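Haruna Press to Publish "The Salt Ledger," First in a New Fantasy Trilogy by Rakiya Chukwu

Haruna Press is thrilled to share that it will publish The Salt Ledger, the debut novel by Rakiya Chukwu, this September. The book opens a trilogy set in the river city of Drellura, where every debt is written down in salt and read aloud once a year before the whole town.

Seventeen-year-old Efua has spent her life copying other people's debts in the counting house. When she finds her dead mother's name on a page that should have been washed away years ago, she has until the spring reading to learn what was borrowed, and from whom. Her only help comes from Tobin, a ferry pilot who owes more than he will ever admit — and who may have been paid to watch her.

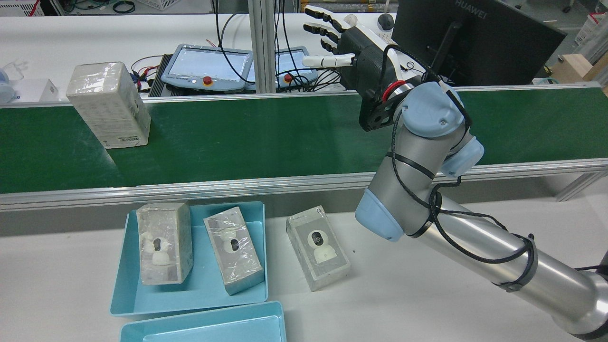
FROM THE EDITOR

"I started the manuscript on a train and rode two stops past my own," said Garba Nnaji, who acquired the trilogy for Haruna. "Rakiya writes a city you can smell, all fish and lamp oil and wet rope, and then she puts a girl in the middle of it who is stubborn and funny and wrong about half of what she believes. I called her agent, Efe Osagie, before I had finished chapter 5."

Haruna bought world English rights to all three books from Osagie at the Feltinell Agency. Book 2, The Salt Reader, is already in draft, and the third is outlined down to its last scene. Chukwu says she wrote that scene first and has kept it in a drawer ever since.

The hardcover runs 247 pages and includes a fold-out map of Drellura drawn by Olanrewaju Odukoya, who also painted the jacket. Look closely at the harbor and you'll find the names of all the ferries in the story, including one that sinks in the opening chapter!

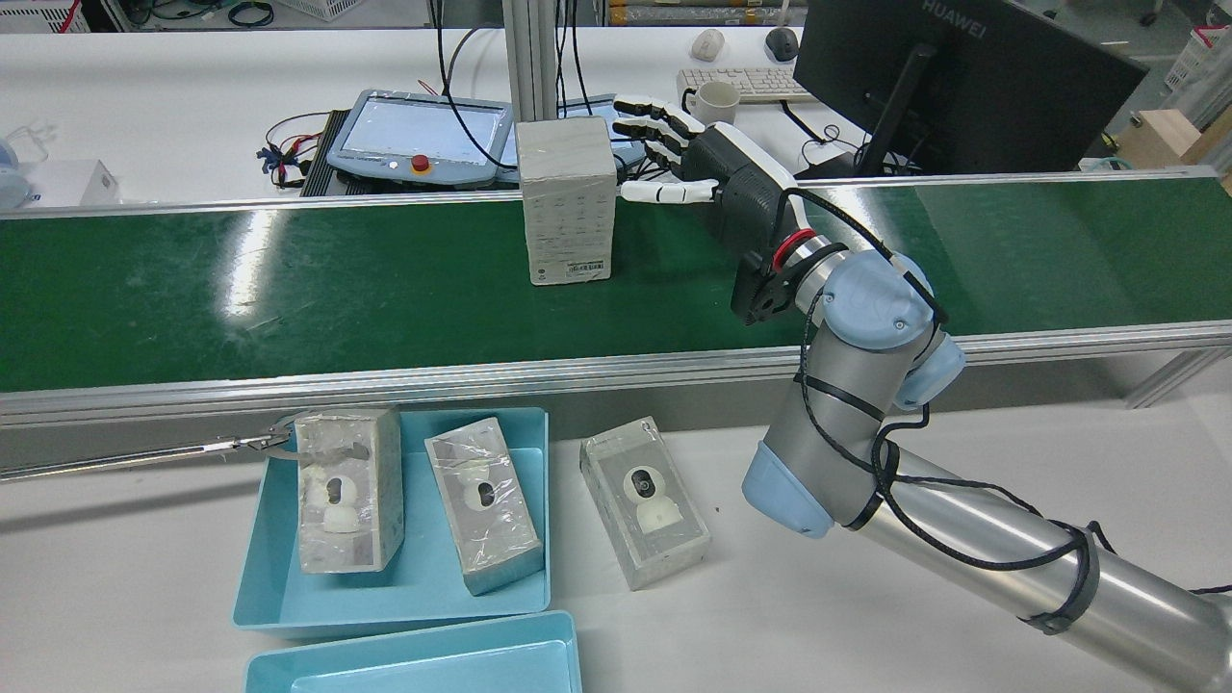 ABOUT THE AUTHOR

Rakiya Chukwu taught middle school math for nine years and wrote most of The Salt Ledger in the early mornings, before the first bell. Her short stories have appeared in the magazine Provura. She lives near the water with her husband and a very large number of notebooks.

"I wanted to write about what we owe the people who raised us, and I wanted boats," Chukwu said. "My students kept asking when they could read it, so this one is for them. Most of them are in college now, which tells you how long it took."

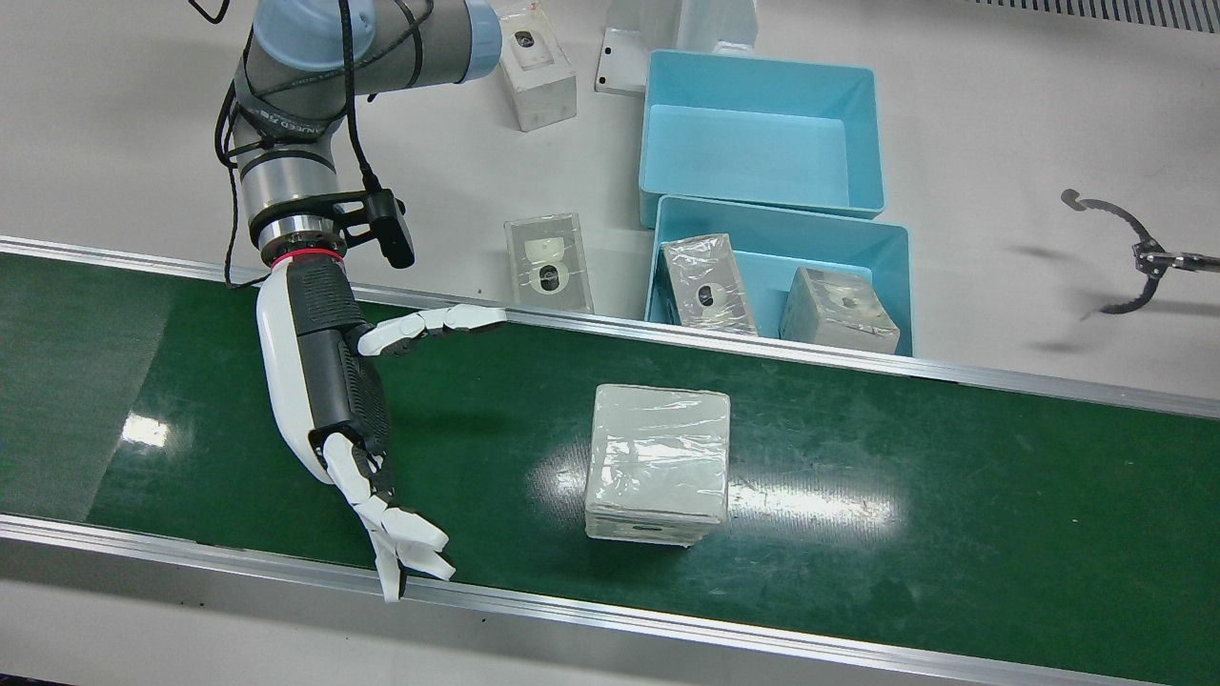

She is already at work on a short prequel about Tobin's first year on the river, to be sent free to readers who order the hardcover early. Haruna will also give away 100 signed advance copies to school and public librarians. Requests are open now through the Haruna website.

The audiobook, read by Olumide Akande, comes out the same day as the hardcover.

Review copies and author interviews are available from the Haruna publicity desk.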